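Search this site
Search
Menu

The Bottles Come Back on Thursday

In Kurkwood, a drink costs a little more at the register, and most people get the difference back
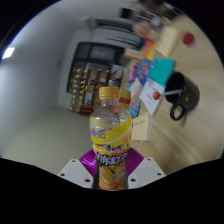

The deposit is 11 cents. It's charged on every plastic bottle sold inside the town limits, and it's paid back when the bottle is returned to the old feed store on Tomaszewski Street. The amount was a compromise. One side wanted a dime and the other wanted 12 cents, and the meeting had already gone past 10 p.m.

Teresa Nowakowski has run the return counter since it opened. She used to manage the produce department at a grocery in Flerkow, the next town down the river, and she set up the counter the way she would have set up a receiving dock. Customers come in on the left and go out on the right. Bags are emptied onto a steel table, sorted by hand, and paid for in cash from a drawer.

"People wanted a card system," she said. "I asked them who was going to fix it when it broke."

The counter is open every Thursday from 7 a.m. until the line is gone. In August that can be close to dark. On the morning I visited, the first people in line were a retired couple with a garden cart, followed by a boy whose mother waited in the car with the engine running. He had been collecting from his street for a month and wanted the money in quarters. Teresa gave him what she had in quarters and the rest in dimes, and he accepted this after some thought.

Kurkwood didn't set out to become a deposit town. The state has no bottle law, and two attempts to pass one died before reaching a vote. What the town had was a problem with its storm drains. Bottles washed down Mill Hill every spring and lodged in the grates at the bottom, where the water backed up into the basements on Water Street. The public works crew cleared the grates by hand. After one bad season, the crew's overtime came to more than the town had budgeted for the year, and somebody at the next meeting asked what it would cost to pay people to pick the bottles up before they got there.

The shop owners were the hardest to win over. A store in Kurkwood has to collect the deposit, keep it separate from its own money, and turn it in each month. A store half a mile outside the limits doesn't. The owner of the gas station on Route 2 told the council that drivers would buy their drinks in Flerkow, and for a while some did. He says now that his drink sales dropped the first summer, came back the second, and haven't been much of a concern since. He still thinks the paperwork is a nuisance. The form is four pages long and has to be filled out in ink.

Imported drinks caused a different kind of trouble. The town's rule was first written around a list of brands, drawn up from what was on the shelves at the supermarket. It left out nearly everything sold at the smaller groceries on the east side, which stock teas, juices and sodas from overseas. Their customers were charged nothing and paid nothing back, and their bottles kept turning up in the drains. The list was dropped after a year. The rule now covers any plastic bottle that held a drink, whatever is printed on the label and in whatever language. To show that the deposit has been paid, the stores put a small green sticker on the base.

The stickers are the weak point of the whole arrangement, and everyone involved says so. They come off in ice chests. They come off in the rain. Teresa will pay on a bottle without one if she knows the person or if the bottle looks like something sold in town, and she admits this is not a policy. "If somebody drives in with a truckload, I'm going to ask questions," she said. "If it's six bottles, I'm not."

Somebody did once drive in with a truckload. She asked questions, and he drove out again.

Once they're paid for, the bottles go into wire cages at the back of the building. Caps stay on, which surprises people who were taught to take them off. The buyer, a hauling company called Trulov, prefers it that way, as loose caps fall through its sorting screens. Labels stay on too. A bale takes 285 pounds of pressed plastic, give or take what the baler feels like doing that day, and the truck won't make the trip for fewer than two bales. In winter they can sit for weeks under a tarp by the loading door.

The price Trulov pays moves up and down with the price of new plastic, and the town has no say in it. In a good month it covers Teresa's wages and the heat. In a poor month the unclaimed deposits make up the gap. Last year 80 percent of the bottles sold in town were returned, and the money from the rest stayed in the fund. That leaves the program in an odd position. If every bottle came back, it would have to find another way to pay its bills.

The council has talked about this and put it off. One proposal would raise the deposit and keep a penny of it as a handling fee. Another would ask Flerkow to join, which would bring in enough plastic to get a better rate from the hauler. Flerkow's council discussed the idea in the spring and took no action. Its own storm drains run the other way, into a marsh, and its basements are dry.

On Water Street, people mostly talk about the grates. The public works crew still checks them after every heavy rain. They pull out leaves, branches and the occasional shoe. There are bottles too, fewer than before, and the crew tosses them in a bin behind the truck's cab. The money goes toward coffee.

By midafternoon the line at the counter was down to three people. A woman at the end of it had brought two pillowcases full and wanted to know whether she could have the pillowcases back. Teresa shook them out over the table and folded them for her before she started to sort.

Last updated in August
285 shares
11 comments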